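I have owned a jewellery tray for five years and I remain unconvinced. The promise is that once everyday bits have a home, they go back to it. Mine get as far as the cloth in front of it.

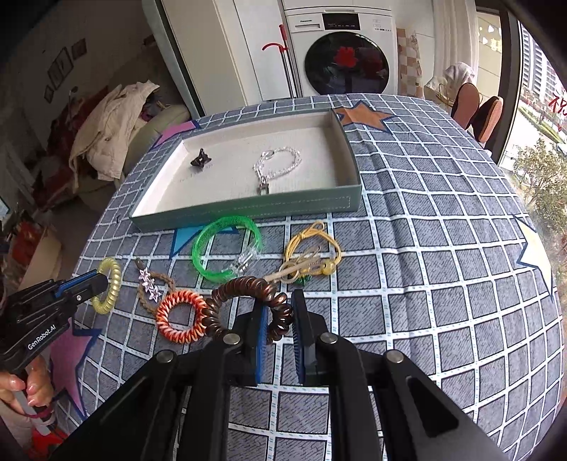 The organising people in Daltcombe will sell you dividers for this, and the Tellex catalogue wants you to sort by colour. I don't wear things by colour. I grab whichever spiral cord is closest and head out the door, and the silver chain stays in the tray because it's fussy to fasten.

So much for a system. A tray rewards whatever you never use. I'd sooner have a plain bowl by the washing machine, where I empty my pockets anyway, and let the bangles fight it out with the cords.
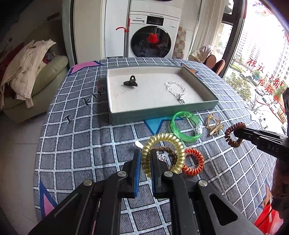
*Na Bulia*

My sister-in-law swears by hooks. I tried two last November, and both ended up holding shopping bags.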